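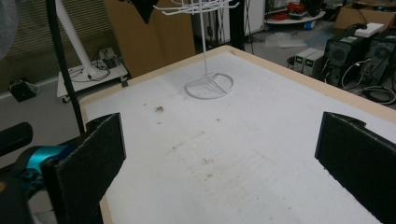
The display rack on its round base.

How to set up a tabletop spinning rack for hats

A wire rack takes up little room and keeps knit hats where people can reach them. I use the small kind that sits on a table. Setting one up takes over 12 minutes the first time and less after that.

What you need
A tabletop spinning rack with hooks
A flat table with room to turn the rack
A damp cloth and a dry cloth
Your hats, clean and fully dry

Step 1. Clear the table
Move everything off the part of the table you plan to use. Wipe the top and let it dry. Grit under a wire base will scratch a painted table, so lay down a sheet of foam board if the finish matters to you. Stains on the board are fine as long as they are dry and nothing rubs off on the hats.

Step 2. Place the base
Set the base down flat, then press on opposite sides of the ring. If it rocks, the ring is bent. Take the rack apart and bend the ring back by hand - a little at a time.

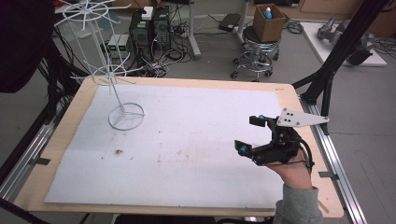 Leave enough space for the arms to swing. They reach out farther than the base does, and that is easy to forget when the table is against a wall. Turn the rack one full circle by hand. If an arm hits anything, move the base in.

Step 3. Sort the hats
Put beanies in one pile and anything with a brim in another. Shake out each beanie and pull the cuff straight. Check for loose threads that could catch on a wire end.

Step 4. Hang them
Start with the lower arms. Slide the arm inside the beanie and let the crown rest on the wire. Don't push the wire through the knit. Hang the next hat on the opposite side, then work back and forth so the rack stays balanced. Heavy hats go low.
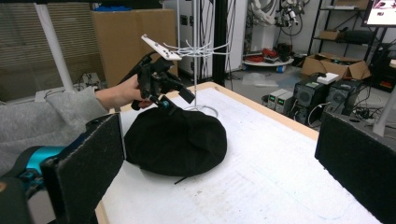 A black knit beanie on the table by the rack.

Step 5. Check the balance
Give the rack a slow turn. It should stay put without leaning. If it tips toward one side, move a hat across. Thick winter beanies may need an empty arm between them.

For storage from July on, take the hats off and fold them into a box. Knits left hanging all summer get a point at the crown. Wipe the wires before you put the rack away.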